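Recording a toilet-brushing task with two handheld grippers

Jondow project notes, last revised 2020-05-18

Read this page before your first session on the bathroom station. It covers one task only, brushing the inside of a bowl, recorded with the Mirby handheld grippers. Pairing, charging and first-time setup of the grippers are in the Jeltwood setup guide and are not repeated.

Before you start

Each session needs both grippers, the head camera, the recording computer and the props for the task. Check free disk space on the computer first. A full session block is 11 takes, and the recorder does not warn you when the disk fills up. It stops writing the wrist video and keeps writing the poses, and the take looks normal until someone opens it.

Wipe the lens on each gripper. Wipe the marker cubes as well. A smear across one black square is enough to lose the pose for several frames, and the tracker fills the gap with a straight line that a policy will happily learn.

Start the recorder, then put on the head camera. Tilt it down until the whole bowl and both hands are inside the preview when you stand in your working position. Do this standing, then again bent forward. People set it while upright, lean in to work, and record their own shoes.

Sync check

Hold both grippers in front of you, jaws open. Close and open the left jaws twice, then the right. The two width traces on the screen should each show two dips. If a trace is flat, restart that gripper and repeat. Do not begin a take with one trace missing.

Recording a take

1. Place the brush in its start position. Change the start position between takes. The list of start positions is in the session sheet.

2. Stand facing the front of the bowl. Hold still for a moment with both grippers in view of the head camera.

3. Press record and say the take number aloud.

4. Reach for the brush and close the jaws on the handle. Squeeze until the trace levels off, then hold. Pumping the trigger during the motion produces width noise that has to be cut later.

5. Bring the brush into the bowl and work the upper part first, then the sides, then the front. Use strokes of even speed. Go slower than you would at home.

6. Lift the brush, let it drip over the bowl, and return it.

7. Open the jaws fully, move both grippers back to the starting pose, and stop the recording.

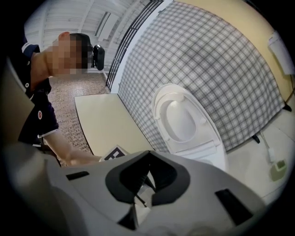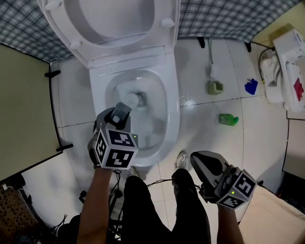
Hand choice matters more on this station than on the kitchen ones. Our first batch, 522 takes, was recorded almost entirely with the brush in the right hand, and the policy trained on it froze whenever the handle was presented from the left. We now ask for both. With the left gripper closed on the handle and the bristles pressed in near the drain, as in the head camera view, the right gripper is free and should stay in sight, close to the front of the bowl. Do not let it drop to your side. If it leaves the view for longer than a second, the right pose is marked invalid for that stretch.

Cables

Route the cables down before each block and check them between takes. A cable pulled tight at the end of a reach drags the wrist and shows up as a small jerk in the pose. Leave enough slack to reach the back wall.

Failed takes

If you drop the brush, keep recording. Pick it up, finish the task and tag the take "recovery". These are useful and we have too few. Delete a take only when:

- the tracker lost a gripper during contact
- someone else walked into view
- the recorder was started after the grasp

Everything else goes up with a tag. Do not judge the quality of the cleaning. The reviewers score that separately.

Upload

Copy the block to the Sampaio share when all takes are tagged. Check that the number of wrist videos is 2 for each take. The conversion script rejects the whole block if one file is missing, and the error message names only the first.

The current target for this task is 1134 accepted takes, split evenly between left and right. Progress is updated after each review.

Known problems

Glare from glossy surfaces can wash out a marker. Turn your wrist a few degrees and the tracker usually picks it up again.

Exposure on the wrist cameras drifts when the lens is brought close to white porcelain. Lock it from the settings menu before the block. The lock is lost on restart.

Questions about tags or rejected blocks go to Custódio Garcia. Include the block number and the recorder log.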